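What We Keep on the Table: Shared Work Surfaces and Small Habits at Olemholm House

A student project report by Sumaiya Wanigasekara, with Rangi Pearce and Maxine Grimshaw

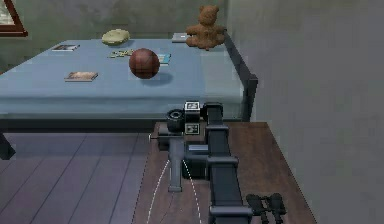 Background

When the three of us sat down to choose a subject for our spring project, we had a long list of large and worthy ideas, and we talked ourselves out of every one of them over a pot of tea in the shared kitchen at Olemholm House. The kitchen table was covered in other people's things at the time. There were keys, a sewing kit, half a library's worth of overdue notices and a bowl of something we preferred to leave alone, and Maxine had to hold her notebook on her knees. She asked how long a thing could sit on a shared table before it stopped belonging to anybody. We had our subject.

Olemholm House is a student residence with 248 rooms, arranged in 13 kitchen groups. Each group shares one kitchen, one big table and a smaller side room where people study or fix things. We wanted to learn how residents treat these surfaces, what they leave on them, and how they settle the little disagreements that come up. Our teacher, Delwyn Mahuika, encouraged us to keep the question small and look at it closely, and we are grateful for that advice, even if it took us a few weeks to follow it.

How we went about it

We used three methods. The first was a weekly walk through all the kitchens, always in the early evening, writing down what was on each table. The second was a short paper survey pushed under doors, with a pencil stub taped to each one (Rangi's idea, and a very good one). The third was a set of long conversations with residents who were willing to talk to us while they cooked.

We did not move anything during the walks, though it was tempting. We also agreed not to write down names or read anything that looked private. Where a note had been left out for the whole kitchen to see, we felt it was fair to copy it down.

Over the whole project we logged 900 objects. An object that stayed in place from one week to the next was logged only once, with its later sightings noted beside it.

What we found on the tables

Kitchen things were the largest group, as you would expect, but they were also the quickest to disappear. A pan left out on one walk was nearly always gone by the next. Paper was much slower. Flyers, envelopes and course handouts settled in layers, and people told us they were afraid to throw paper away in case it mattered to somebody.

The slowest group of all was what we came to call "almost useful" things: single batteries, spare buttons, a hinge, the lid of a jar. One resident in the Kereama kitchen, the group on the ground floor near the bike room, told us she had been eating breakfast next to the same curtain hook since she moved in and would miss it if it went.

We had guessed that the messiest tables would cause the most arguments, and we were wrong about that. The Kereama table was easily the fullest, and its residents were among the most contented people we spoke to. The sharpest notes came from a very tidy kitchen on the third floor, where a single unwashed mug could start a correspondence. One of those notes ran to two pages and had a reply stapled to it.

The basket trial

In the second half of the project we tried something out. Valdemar Lykkegaard, who manages the house, let us spend a little of the common fund on two kinds of storage. Four kitchens got the Andel, a shallow open tray that sits in the middle of the table. Four others got the Kultano, a deeper basket with a lid that hangs on the wall. The remaining five kitchens carried on as before so that we had something to compare with.

The open trays were popular right away. People dropped keys and pens into them without being asked, and the rest of the table stayed clearer. The lidded baskets did less well. Things went in and did not come out again, and two kitchens told us they had forgotten theirs was there. When we emptied one together with the residents we found a passport, which made its owner very happy and the rest of us a bit nervous.

We should admit that the trays may have done well partly for being new. By the last walk, two of the four were beginning to overflow, and somebody had started a second pile beside one of them — a sort of suburb.

Difficulties

Our survey was too long. Many people answered the first page with care and then left the second page blank, so we have only used the first. We also began with different ideas of what made a table "clear," and the early walks had to be checked against each other before we could trust them. If we did it again, we would agree on this before setting foot in a kitchen.

Costs

The whole project came in under our limit of 3,000 kroner. Most of it went on the trays and baskets, with a smaller amount on printing and a cake for the residents who sat through the longer talks.

Thanks

Thank you to Delwyn, who read this report twice, and to Valdemar for the keys and his patience. The Kereama kitchen fed us more than once. The trays are staying where they are, and the notebooks from the walks can be borrowed from Rangi until the end of June.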